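Sutbridge still pays by the bucket

When Edit Gál bought the old wash-house in Sutbridge, the deeds came with a water bill that had not changed its wording since 1837. The town charges by the bucket, and 300 households still get a handwritten slip every March.

"My first one was for 1000 buckets," she says. "I rang up to complain and was told that was low."

The slips are the work of Sunita Sengar, who took over the water office from her aunt. She reads the meters on foot and converts the figures at her kitchen table.
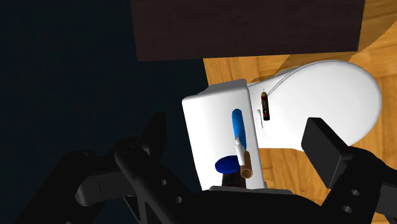
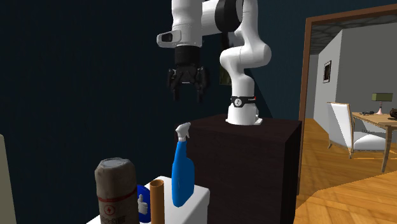

Neighbouring Pornside gave up the bucket long ago and bills by the litre. Sengar has been asked to follow and has said she will think about it once this year's slips are out.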